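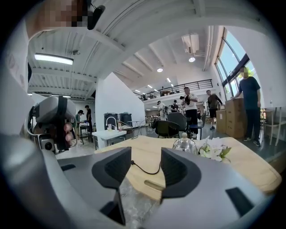
Session notes, November – Manipulation Project, Group 4

Present: Nikola Krawczyk, Bogdan Szewczyk. The group completed 30 demonstrations for the Ornano task set. Two were rejected for late starts and will be repeated. 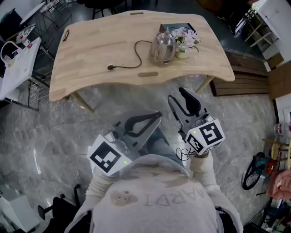
The next task requires a written starting layout before recording begins. Krawczyk will draft it. The kettle cord lies across the desktop with its plug near the center, and the draft must state whether this position is fixed or varied – Szewczyk prefers varied.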